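Notebook, chores bench. Friday, started 9.40

Continuing from the last entry. Lucie B. asked me to write down my opinion and not only the results, so this time there is more text than usual. Harpreet, please correct my English where it is wrong, but leave the numbers.

The question is still the same one which Clifford put on the whiteboard in July: can we tell a customer that a machine can do small household work today, without being ashamed one month later?

Folding tea towels

88 attempts since the last entry, with the Maeng controller and the old finger shape. 79 of them finished with a towel that I would put in a drawer. This is better than I expected. I looked again at the bad ones and I do not see one single reason. Several began with a corner that was folded under itself, and the fingers took two layers in place of one. The others I cannot explain yet. I have marked them in the log with a "q".

I want to be careful with this result. All the towels come from the same packet and all were washed the same number of times. Tetsuya brought an old one from his home, thin and a bit stiff, and I tried it 4 times. It never gave a fold I would accept. So when somebody asks me "can it fold a towel", I must answer: it can fold these towels.

Putting away cutlery

Not much to report. Forks and knives are acceptable when they lie separately. Teaspoons inside other teaspoons are still a problem, and the fingers push the pair along the tray until it meets the wall. Lucie L. thinks a thinner fingertip would solve it. I think a thinner fingertip will bend. We agreed to print one and see who is right.

Wiping the worktop

The arm wipes well where there is nothing. It does not know how to lift the kettle, wipe below, and put the kettle back, and this is what wiping a worktop means in my kitchen. I stopped after 3 tries. The force limit must be looked at first. It is in the Flirnus settings file, under the old name, please do not rename it again.

Shop-floor side

Clifford visited Wudberg on his way back and watched their people put small parts into bags. He says the parts are easy, the bags are not. The mouth of the bag closes by static, and a worker opens it with one movement of the thumb that she could not describe to him. I would like to have this task on our bench, with the same bags, before we promise anything. Clifford will ask for a box of them.

My opinion, as requested

A machine can do a chore when a person has prepared the chore for it. The preparation takes me longer than folding by hand would take. For a hotel laundry with the same towel all day, this could already be useful. For a family I would say not yet, and I would not like to give a year.

Bench notes

Cables: leave enough slack on both sides of the gripper before you turn it over. I pulled the connector out once this week and lost the morning to find it.
Foam board: keep it on the table for all hand work. The screws are small and on the carpet they are gone.
Zudum fingers: the spare pair is in the second drawer, in the envelope with my writing. Do not mix the screws with the others, the thread is different.
Checking the jaws: hold the body from both sides, low over the board, with the two grey plates up and the silver cap between them. Look at the small holes in the plates before looking at anything else.

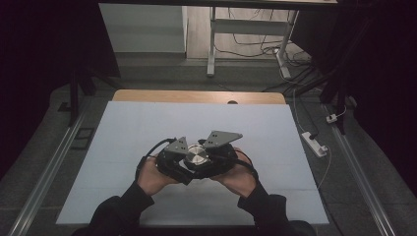

To do before the next session

Print the thin fingertip (Lucie L.)
Three more kinds of towel, at least one old (Tetsuya)
Read the force limit and write it here, with the unit this time (me)
Bags from Wudberg (Clifford)
Go through the attempts marked "q" together, Harpreet and me, after lunch if the room is free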